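**Unexpected release on gripper close, two-arm cell**

**tkazemi_lomesden** wrote:

I am reporting a recurring fault on the Lomesden tabletop cell and request comment from other sites running the Bekalent controller. The task is pick and place of small items, with baskets on a shared table.

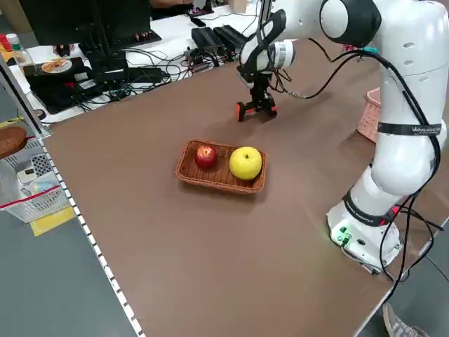
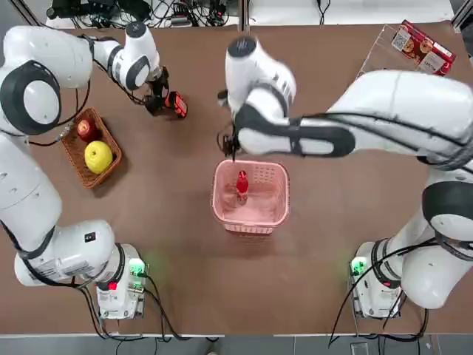 In February the log reached 2,394 grasp cycles. In 143 of them the controller reported a closed grip and the fingers then opened without a command. In 8 cases the release occurred while a member of staff was within reach of the table. There were no injuries. Work has been suspended pending review.

Touran Kazemi
Lomesden

---

**plernenwood_ops** wrote:

We saw the same behavior at Plernenwood. Our finding was cable strain at the wrist. Please inspect the connector with the arm fully extended – a check at the home position will not show it.

---

**r.abbasi_service** wrote:

I do not agree that the cable should be the first suspect. A broken signal line normally raises a communication fault, and none is mentioned in the report. Abbasi has serviced two cells in which the grip timeout had been left at its default value. The controller assumes the object is lost and opens the fingers.

---

**plernenwood_ops** wrote:

> A broken signal line normally raises a communication fault

Normally, yes. Ours did not. The dropout was shorter than the fault window, and we replaced the cable before the releases stopped.

---

**hallway_safety** wrote:

The cause matters less to me than the 8 cases. Why was anyone within reach while the arms were powered? Please state whether a reduced speed limit was set.

---

**tkazemi_lomesden** wrote:

A reduced speed limit was set. It does not govern the gripper, and our written procedure failed to say so. The procedure is being revised, and entry will require both arms to be stopped.

On the timeout: it was at default. We raised it and continued to cycle 2,572 with the table clear of staff. Two further releases were logged, both at long reach. The wrist cables will be checked next.

---

**r.abbasi_service** wrote:

Noted. Please post the raw log for those two before any cable is replaced.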